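Robots and Everyday Chores, Lecture 6: Can a Machine Put the Lid On Yet?

Reading time: 7 minutes
Print this page | E-mail this page 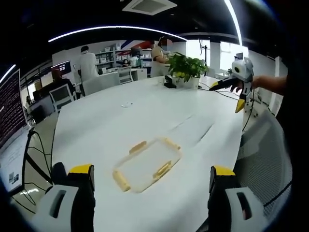
Last time we stopped at the question one of you asked about laundry, and I promised we would come back to it. We will, but I want to start with something much smaller. I want to start with lunch boxes. If you have packed a lunch this week you have done a chore that most robots still can't finish, and I think it's worth a full hour of our time to see why.

Some of you told me in the hallway that you think the whole problem is solved. You have seen the clips, and so have I! A machine folds a shirt, a machine pours some coffee, the music swells. What I'd like you to do by the end of today is watch one of those clips and know which questions to ask about it. So get out the worksheet from Lecture 5 (the one with the two columns) and keep it next to you.

What counts as a chore?

For this course a chore is a job with a finished state that a normal person would accept. "Moves the container" isn't a chore. "Leftovers are in the container, the lid is shut, the container is in the fridge" is a chore. I'm picky about this because a lot of the confusion in this field comes from people grading the first kind and reporting the second kind.

Break the lunch box down and you get a list like this:

Find the box and the lid.
Get hold of the box without sliding it off the table.
Put food in it, mostly inside the box.
Line the lid up with the rim.
Press the lid down evenly.
Close each clip until it holds.
Pick the whole thing up and put it away.

You do all of that while talking on the phone. I do it half asleep at 6:30 in the morning. Now let's go through the parts that give machines trouble.

Trouble one: clear plastic

Seeing clear plastic is hard. Many depth sensors work by sending out light and reading what bounces back, and a transparent lid lets a good part of that light go straight through. The sensor then reports the table under the box, or reports nothing, or reports a kind of mush. Put a clear box on a white glossy table and you've made life about as hard as you can for the camera, because the table shows through the plastic and throws reflections of its own. People cope by picking up on tiny clues, like a bright line along the rim or the color of a clip.

The clips are a gift, by the way. If they are a different color from the box they give the machine something to lock onto. When we do the lab in April I'd like half of you to use boxes with colored clips and half to use boxes with no color on them at all. Write down your guess beforehand. I'm going to ask for it.

Trouble two: two fingers

Most of the grippers you'll meet in this course have two fingers that open and close. That's it. You have five fingers on each hand, plus a palm, plus skin that tells you when things start to slip. Try this at home: tape your fingers together so you have a mitten and a thumb, and close four clips on a food box. Then do it with your eyes shut. I got three of them closed and pinched myself on the fourth.

A clip also needs something to push against. When you snap one down, your other hand is holding the box still, and you probably never noticed that hand was working. A single arm has no other hand. It can push the box against a wall, or it can push straight down and hope the friction holds. With two arms it gets easier in one way and harder in another, as the arms now have to agree with each other about timing and force.

Trouble three: knowing when you're done

A clip that is closed and a clip that is nearly closed look almost the same. You go by the click, which you both hear and feel. A robot working from cameras alone has to guess from a difference of maybe a millimeter or two. This is my favorite problem in the whole course — it sounds so dull and it ruins so many good runs.

So how do they learn it?

There are several ways to teach a machine a job like this, and we'll spend Lectures 7 and 8 on them. The one you should know for now is learning from demonstrations. A person does the chore, the motion and the camera view get recorded, and a model is trained to copy the link between what it sees and what to do next. The person can steer a real arm from a distance. Or the person can simply carry a gripper in the hand, with a camera on it, and do the job directly. The second way is a lot quicker, and you can do it in a kitchen or an office or wherever there's a table.

The catch is numbers. In the Vumbridge exercise in your packet, the first batch is 203 demonstrations of one person closing one kind of box. The model trained on it does fine with that box, on that table, with the light coming from the same side. Turn the box a quarter turn and it falls apart. The next batch has 900 demonstrations, with more boxes and more people, and the one after that has 2,480. Look at the chart on page 3 of the packet and tell me where the line starts to flatten. Then tell me whether you think it flattens because the machine has learned the job or because the extra demonstrations look too much like the old ones. I have my own opinion and I'll keep it to myself until you've turned yours in.

What about the shop floor?

Shop floors are a different story, and in some ways a happier one. Say a plant called Flutonine packs small parts into trays (this is the case study for your second paper). The trays are always the same. They arrive at the same spot, facing the same way, with good light over them. You can bolt the robot down and build a fixture that holds the tray. If the tray is hard to see, you order a different tray! No one can do that to your kitchen. Your kitchen has a cat in it.

On the floor, though, the bar is also higher. A home robot that shuts the lid properly 95 times out of 100 would be a nice thing to own, and I'd forgive it the other five. On a line that packs 1,000 boxes a shift, those same odds mean 50 bad boxes every shift, and a person has to stand there and catch them. At that point you should ask what you have saved. I'd like you to do this sum every time you read a success rate, with whatever number of repeats the job really has.

The Schnyder checklist

We'll be using the Schnyder checklist all term, so here it is in my own shortened form. When you watch a demo, ask:

Was the video sped up, and by how much?
How many tries were there, and do we see the failed ones?
Who put the objects where they are, and who resets them after?
Has the machine met this exact object before?
Was a person steering?
What happens when it drops something?

The reset question is the one people skip. If a person has to walk over, open the box, and set it back in the middle of the table between tries, then the person is doing part of the chore. Sometimes it's most of the chore.

So, can they do it yet?

My answer this year: parts of it. Picking up a box, yes, pretty well, even boxes the machine hasn't met. Putting it where you asked, yes, mostly. Lining up a lid, sometimes. Closing every clip and knowing it — in one room with one kind of box, I'd say you can get there with enough work. In your aunt's kitchen, with the warped lid that only shuts if you lean on the corner, no. I would love to be proved wrong before the final, and if you find a run that does it, bring it in and we'll put it through the checklist together.

Back to laundry, as promised. A shirt has no rim, no clips, and no fixed shape, but it does forgive you. A badly folded shirt is still a folded shirt. That's why I don't think you can rank chores by how hard they are for us. Add laundry to the left column of your worksheet and put your own three chores under it.

For next time

Read the Grallinell handout up to the section on force sensing. You can skip the math in the gray boxes on the first pass.

Pick one chore you did today and write out its steps the way I did for the lunch box. Go down to the level where you'd have to tell a machine which hand to use. One page is plenty.

Bring a food container with a lid that latches. Any brand, any size, and please, please wash it first. We need around one for every two people, so check with your lab partner.

Papers on the first case study are due at the start of class, on paper, stapled.

Print this page | E-mail this page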